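# Workcell housekeeping (robotics)

**Workcell housekeeping** is the set of written rules and habits that keep the area around a robot in a known condition. In research and light industrial settings it covers the work surface, the objects handled on it, tape and coverings, cables, nearby equipment and the records kept between shifts. It is usually treated as part of good practice and sits beside the formal safety rules that apply to the robot itself.

The term is used most often for tabletop manipulation, where one or two arms work over a fixed surface. It is used less often for mobile robots, whose surroundings change as they move, though many of the same points apply to their charging and loading stations.

## Background

Housekeeping rules in factories are older than robots. Early robot cells took over the general shop rules of the time: clear floors, marked walkways, tools returned to their places. The robot stood behind a fence and repeated one motion, and small changes on the work surface made little difference as long as the part arrived in its fixture.

Cells that rely on cameras are more sensitive. A strip of tape that has lifted, or a shiny cover that has been moved under a lamp, can change what a vision system reports. Cells used for teleoperation, in which a person steers the arms from a distance or through a worn device, have a further problem. The operator may not be able to see the floor, the cable runs or the space behind the arms while working.

Written guidance for such cells has mostly grown up inside individual labs and companies. One set of rules that has been passed between several groups is the Sunska table code, first drawn up by Kipchumba Ogola for a training lab at Indau. The current edition is dated Friday, December 16, 2022, and has 53 numbered points. Lejla Mujić edited that edition and added the section on coverings and tape.

## Relation to safety standards

Housekeeping rules do not replace a safety standard. Industrial robots and their installation are covered by ISO 10218, and the technical specification ISO/TS 15066 deals with collaborative operation. These documents are concerned with hazards to people, and they call for a risk assessment of the whole application, including the tool, the workpiece and the layout.

A house code works at a lower level. It says where things go, who may move them and what has to be written down afterward. The two meet at several points. If a risk assessment assumes that a certain space is free for a person to step back into, the house code should name that space and say that it stays free. If the assessment assumes a certain gripper, a change of gripper should send the user back to the assessment before work starts again.

Codes that repeat safety rules in their own words can cause trouble, as the two texts drift apart over time. The Sunska code therefore points to the site's risk assessment by document number and does not restate it.

## Common provisions

### Work surface

Most codes ask for a plain, matte surface in a single color. Glossy tops reflect ceiling lights and can produce bright spots in camera images. The surface is wiped at set times, commonly at the start of each shift, and any cleaning product is one that has been tested on the material first.

Loose matter is a frequent subject. Fibers, hair, thread, crumbs of foam and bits of adhesive collect on tables where soft objects are handled. They do little harm to a large arm, but they can work into the finger joints of a multi-fingered hand. Some codes ask for a lint roller at each station. Others forbid compressed air, which blows debris into housings and under covers.

### Coverings and tape

Plastic sheet is often laid over part of a table to protect a panel or to mark off an area. The usual requirements are that the sheet lies flat, is taped along its edges and does not reach into the space where the hand makes contact. Wrinkled film is replaced or stretched again if reflections from it show up in the camera view.

Tape rules tend to be more detailed than outsiders expect. In the Sunska code, tape that holds something down and tape that marks a position must be of different colors. Position marks are made with short strips and are never used as anchors. Tape folded over the rim of a table is checked with a fingertip, as it tends to come loose on the underside first.

### Handled objects

Objects used in repeated tasks are kept as a set, and the set is listed. A replacement should match the original in size, weight and finish. Where an exact match cannot be found, the change is entered in the log so that results from before and after can be told apart.

Balls and other rolling objects are normally given a resting place such as a pad, tray or ring. Pads wear at the edges and may be trimmed, and a trimmed pad is measured again if its outline is used by the vision software. Soft balls are retired when the skin splits or when pieces begin to flake off.

### Arms and hands

Before power is applied, each arm is placed in a rest position that keeps the hand clear of the table edge. The distance differs from site to site. At Indau, two-armed stations are started one arm at a time, and the second arm stays at rest until the first has been moved through its range.

Hands with several fingers call for closer inspection than simple two-jaw grippers. Fasteners at the wrist, the seams of the outer shell and the covers of the finger joints are looked over daily. A hand that has struck the table is opened and closed three times at low speed before it goes back to work, and the contact is written in the log even if no damage is found.

Grip force is set for the object in use and not left over from the last task. Mabula, a supplier of training stations, prints a grip table for each object set it ships. Several codes have copied that layout.

### Cables and nearby equipment 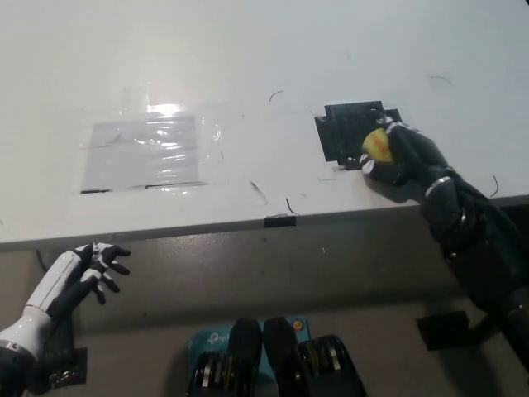

Cables are the most common source of disagreement between codes. Some require every cable to be fixed along its full length. Others allow a free loop near a moving joint so that the cable is not pulled tight at the end of its travel. Both accept that a cable should never hang where a hand can close on it.

Network gear, power supplies and packing boxes are kept outside the reach of the arms. The word "reach" needs care in this rule. It should mean the full reach of the arm with its tool fitted, including below the level of the table, and codes that speak only of the tabletop leave a gap here. The Sunska code was changed on this point in August, after a review found that its drawing showed the reach from above and had no side view.

Spare items set down near a station "for a moment" fall under the same rule. The code allows a person to place something inside the reach only when the arms are powered off, and it has to be taken out again before they are switched on.

## Record keeping

A station log normally holds the date, the operator, the object set, the hand fitted and any change to the layout. Paper logs are still common because they can be kept at the table and filled in by someone wearing gloves. Electronic logs are easier to search — though only if the entries use the same terms. Dirnik, a software firm, sells a log tool that offers fixed wording for frequent events such as "object dropped" or "covering replaced" and leaves one free text line for anything else.

Reference photographs are taken of each station after a layout change. Good practice is to take them from the same place and with the same lights on each time. A photograph shows that a sheet or mark was present but gives little idea of whether it was firmly attached, so the log entry still has to be made.

## Training

New operators are usually given the house code to read and then walked through it at a station. At Indau the walk-through is done by two people, one at the controls and one at the table, who then trade places. The person at the table has the stop button and is told to use it without asking first.

Refresher training is less consistent. Some sites repeat the whole course each year. Others repeat it only after a new edition or after an incident, which leaves long gaps at sites where little goes wrong.

## Criticism

House codes are sometimes said to be too long for daily use. Ogola's first draft fitted on one sheet, and some users of the current edition still prefer that version for short visits. Mujić has argued that the length comes from exceptions, and that most of these could be dropped if stations were built to a common plan.

A second criticism concerns research use. A very tidy table may give a system little practice with the mess of ordinary rooms, and software trained only in such conditions can fail when it meets clutter. Some groups add variation on purpose for this reason. Codes that allow this ask that added items be listed in the same way as the regular object set, and that none of them be small enough to enter a joint.

## See also

- Collaborative robot
- End effector
- Lockout–tagout
- Risk assessment
- Teleoperation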